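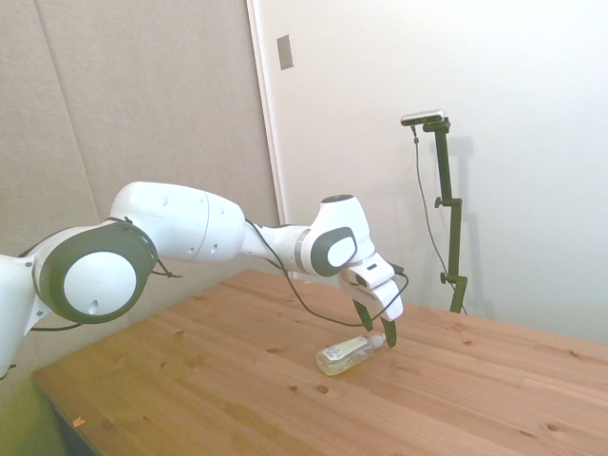
How long can I keep homemade vanilla extract going if I just keep topping it up with vodka?

Years, as long as the beans stay covered and you add a fresh one now and then. The alcohol keeps it from spoiling. The flavor is what runs out, and you'll notice when your custard starts tasting like regret.

Posted by pilldale_hema, 2018-02-14

22 replies

nima_b wrote:
Going to disagree with the topping up. Every splash of vodka waters down what you made, and after a year of this you own a jar of vodka with some brown leather straps in it. Make a batch, use the batch, start another one.

pilldale_hema wrote:
I have had the same jar since my second apartment. It has outlived two couches and a dental plan. I put in a new bean whenever I remember and it smells fine.

nima_b wrote:
"Smells fine" is what people say about their gym bags.

oduor_r wrote:
How many beans are you both using? I do 6 to a cup, split down the middle, and leave it in the cupboard until July if I start over the holidays. My sister does two and shakes the jar every morning like it owes her money. Hers is tan.

Yamuna K wrote:
Two beans in a cup is vodka that has met vanilla socially. I use 8. Yes, I know what they cost. I've been buying the short split ones from Orcombe, grade B, ugly as anything and much cheaper than the fat shiny kind. For extract you don't need pretty.

nima_b wrote:
Agree on grade B. Don't agree on Orcombe, my last pack was dry enough to snap. Salian's are better if you can stand their website.

Yamuna K wrote:
Dry is fine for extract! You're paying for less water. I will defend my twigs.

sumathi_j wrote:
Has anyone tried rum? I did a jar of each and the rum one is lovely in banana bread and wrong in everything else. My husband put it in whipped cream for a pie and we all ate it very quietly.

oduor_r wrote:
Rum person here, and I'd say the pie was the problem.

sumathi_j wrote:
The pie was mine.

oduor_r wrote:
I hear it's a great pie.

pilldale_hema wrote:
Back to my jar, please. If I take out the oldest beans, are they good for anything or do I hold a small service?

Yamuna K wrote:
Dry them on a plate for a few days and bury them in sugar. It won't be strong but it's nice on toast. Then start a second jar and leave it alone while you use up the first. Even nima can't object to that.

nima_b wrote:
I could, but I have a cake in.

Related threads
Is 200 grams of butter really two sticks? (it is not)
Cloudy extract, should I worry
Members' cookie swap passes 1,000 recipes

14 shares | 22 comments

Contact the moderators | Copyright Prorura Kitchen Boards | Back to top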